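We use cookies to remember your settings and count visits. Accept / Manage choices

About Urberg Kitchen School

Urberg is a small teaching kitchen in Bostano. We run short courses in everyday cooking and kitchen care for adults who are setting up a home, going back to work in food service, or just want to get better at the basics. The school opened with one room and a single evening class. We now offer 11 courses, and groups are kept to 6 people so everyone gets time at the counter.

Every course begins with setting out. Students learn to clear the counter, bring over only what the job calls for, and leave open space in front of them to work in. Knives and heat come later, once that part is familiar.
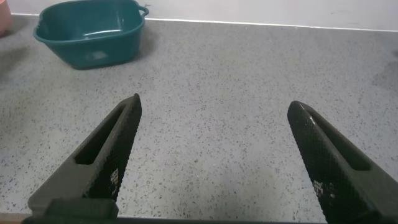 The teal basin on the counter at Urberg.

We teach with ordinary household goods. Most of our students will go home to a plastic basin and a couple of bowls, so that is what we keep on the shelves. Basins are used for rinsing greens, soaking beans, and carrying peelings to the bin. Anything that cracks is replaced with something similar from the hardware store on Paju Street.

Washing up is part of the class and counts toward the certificate. A bowl with a stain at the bottom goes back in the water. Tomato and turmeric are the usual trouble, and we show two ways of getting them out of plastic without scratching it. 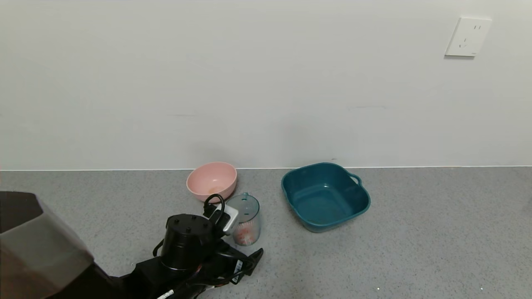
Words and pictures: Urberg course office
April

Measuring has its own session. Students practice reading a clear jug at eye level, first with water and then with rice and flour. The standard exercise is 500 milliliters, poured, checked, and poured again. The jug, the pink bowl, and the basin are the core set for beginners, and we ask that they go back to the same shelf after use.

Our longer program, Truvum, covers meal planning and food storage over 19 sessions. It is open to anyone who has finished a beginner course. Aprons and ingredients are included in the fee. Please bring closed shoes and a container with a lid for leftovers.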